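手工皂小组一月开课回顾，兼报春季安排

2023年3月30日　文/Lamai Onsri

各位街坊、各位皂友，大家好！

拖了好久，总算坐下来把一月那期手工皂课写一写。报名表刚贴出去那会儿，我还跟Wanpen Sombatkul商量，要是人太少就并到编织班去，结果当天晚上名额就满了，后来又加了一张桌子（谢谢Sitthichai茶铺把后屋的折叠椅借给我们）。

先说配方。这次用的是冷制法，橄榄油打底，配椰子油和一点点棕榈油。橄榄油比例高的皂，刚脱模时偏软，颜色也淡，性子慢，可是放得越久越好用，泡沫细细的，洗完脸不紧绷。有几位朋友第一次做，搅了半天还像稀米汤，急得直问是不是碱放少了。别急！纯橄榄油的皂液本来就慢，手动搅上大半个钟头都正常，等提起刮刀能在表面留下一道痕，就可以入模了。
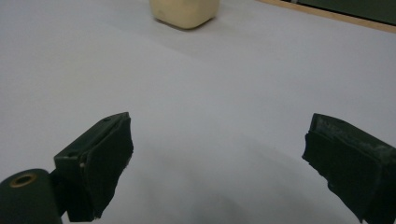

白色台面上的奶油色小方块，边角圆圆的。

再说晾皂，这是大家来信问得最多的。脱模以后请放在通风、晒不到太阳的地方，皂和皂之间留一指宽的空隙，隔几天翻个面。至少晾四个星期，橄榄油多的最好放满两个月。Wanpen家里还存着前年做的一批，她带来让大家试，那个手感真是太好了，滑而不腻，我当场就跟她要了一块！

关于碱水，还是要啰嗦几句。永远是把碱慢慢倒进水里，不能反过来；手套和护目镜全程戴着；小朋友和猫狗请留在别的房间。一月那期有人问能不能用牛奶代替水，可以，不过牛奶要先冻成冰块，碱分几次撒，不然糖分受热会焦，皂会发黄发褐，味道也不太妙。这个我们春季会专门留一堂课来做。
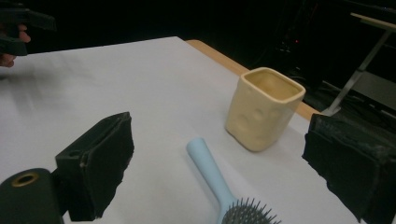
香味方面，我个人最喜欢柠檬草加一点点广藿香，柠檬草单用散得快，广藿香能把它拉住。精油请在皂液变稠之后再加，加早了容易走味。丁香和肉桂类的会让皂液突然变硬，新手先别碰，我自己就有过一锅还没来得及倒就在盆里成了块的，最后只好拿勺子硬压进模子里，样子难看得很，洗起来倒是一点不差。

还有个好消息：三月初在Fillham的春集，小组的摊位一共卖了3686元，扣掉材料和摊位费，剩下约3000元，全部用来添置新的模具和一台好一点的电子秤。旧秤老是跳数，做皂的都知道这有多要命。包装纸是Kaltach印刷行的边角料，裁得整整齐齐，好多客人专门问纸是哪里来的，哈哈。

春季一共开2期，第一期讲基础冷制皂，第二期讲牛奶皂和染色，植物粉、红土、姜黄都会试。姜黄颜色特别漂亮，只是见光会褪，想留住颜色的朋友记得收在抽屉里。材料由小组统一准备，大家带围裙、旧毛巾和一个装皂回家的纸盒就行，牛奶盒洗干净剪开也很好用。

报名请到Clelorora社区中心前台登记，或者拨分机2303找我，我不在的话留个言，晚上一定回。上一期没排上的朋友优先，名字我都记着呢。家里有晾好的皂，也欢迎带来换着用！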